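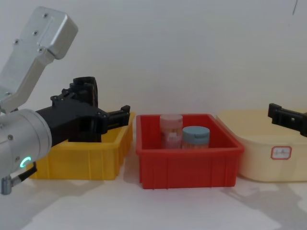

Left gripper over the yellow bin, both jars in the red one.

Cirilo Zavala
5/27/19

Thread on the yield label work, now that the Ledlow runs are finished. Short version: labelling who gives way in a two-arm demonstration cut our arm-to-arm stops by more than half, and it cost us almost nothing in labelling time.

The task is moving jars between bins with two arms on one table. The red bin is in the middle and either arm can reach it. Most of the trouble comes from that. Over the outer bins the arms stay out of each other's way.

Our baseline is plain behaviour cloning. One network, camera images and joint positions in, joint targets for both arms out. Trained on 202 teleoperated demonstrations, all done by the same two operators.

The baseline grasps well. Its failures are nearly all in the shared space. Both arms head for the same jar, both slow down, and then either they touch and the controller stops, or they hover until the time limit.

Soledad Figueroa went back through the demonstrations and found the hover in the training data. The operators do it too. They hesitate, one of them says "go", and the other backs off. The network gets the hesitation and never hears the "go".

So we added the missing bit. Each time step gets one of 4 labels: left has right of way, right has right of way, both free, both must hold. The network predicts the label first, then the motion given the label.

Labelling is mostly automatic. We compute the distance between the grippers, find the stretches where it drops under a threshold, and give right of way to whichever arm reaches the jar first. A person only checks the stretches where that rule gives no clear answer.

We tried learning the label with no supervision, as a hidden variable. It found something, but the something was which operator was driving. Dropped it.

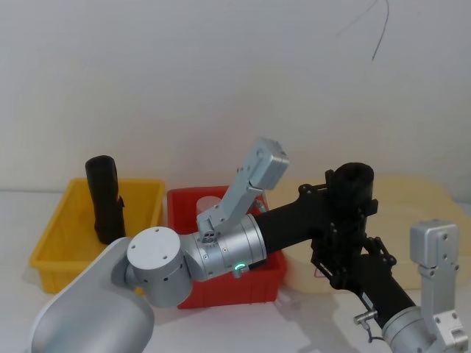
Where the arms are close together, distance between gripper centres is a poor measure. One arm can pass across the front of the red bin with its gripper well clear while its wrist is in the way. We switched to the smallest distance between any two links, computed from the joint angles. This changed more labels than I expected, nearly all of them near the red bin.

Evaluation: 20 trials per condition, same start layouts for every condition, jar positions marked on a paper template and the template taken away before each run. Whoever resets the table does not know which policy is loaded.

Results, in order from worst to best: baseline, baseline with a hard-coded left-first rule, labels from gripper distance, labels from link distance. The gap between the last two is small and I would not lean on it with this many trials.

The left-first rule deserves a fair word. It almost never stops on contact. It is slow — the right arm waits even when the left has nothing to do in the middle — and it runs out of time on the longer layouts.

Remaining failures with link-distance labels are mostly grasp failures on the shorter jar. The extra height on the tall one helps. That is a separate problem and the label does nothing for it.

One odd result. When the label flips back and forth quickly, the arms twitch. We now hold each predicted label for 325 ms before it may change. A longer hold made the arms look calmer but they missed chances to move. We did not tune this carefully.

Limits: one table, one pair of arms, rigid jars, two operators. We have no results with bins moved to new places. The Plonden group asked whether this works for handovers. I don't know. In a handover both arms have to be close on purpose, and "both must hold" means something different there.

For those asking about Koppel: yes, the planner there can avoid contact without any labels. It needs a model of every object. We have images and joint angles, so we didn't compare directly.

Labelling script and start layouts go up in September, after the Skavmont code review. The raw demonstrations will follow if we can sort out storage.

Replies are open. If you have two-arm data with a shared bin, I'd like to know how often your operators hesitate, and whether you trim those parts out before training.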